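Foreign policy notes: small states and the price of being neutral

In the last months our readers wrote to us often about the Vurnell talks, so we return to them in this letter.

The question looks simple. Two large neighbours want the same transit agreement, and each of them asks the smaller country to sign with it first. The government says it will sign with both in March. I think this is brave, but also a little naive. A promise made to two rivals is usually read by each of them as half a promise.

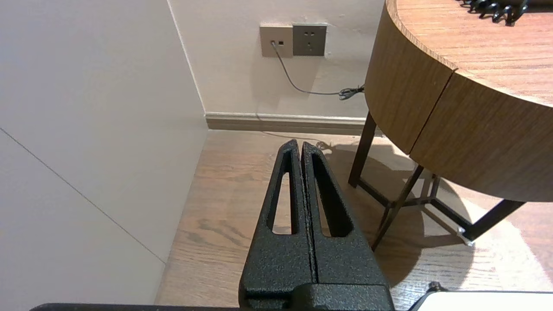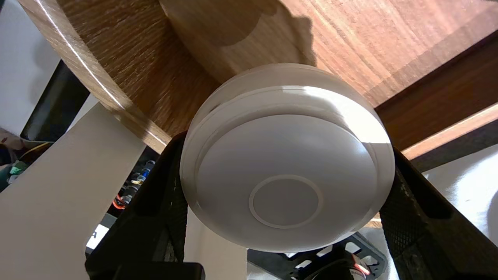
Two black gripper fingers, and a round white object held between them in the second picture.

The Flosik Institute has now published its survey on the matter. It asked 2,000 adults in the border districts, and 698 of them wish to stay outside any bloc. Two years ago it was about 700, so the public mood has hardly moved, although the speeches became much louder.

What has changed is the tone of the diplomats. They speak again of spheres and buffers, words which my generation learned at school as history. In the next letter we will look at the customs chapter of the agreement, which is long and received very little attention in the press.

Anton Lamptey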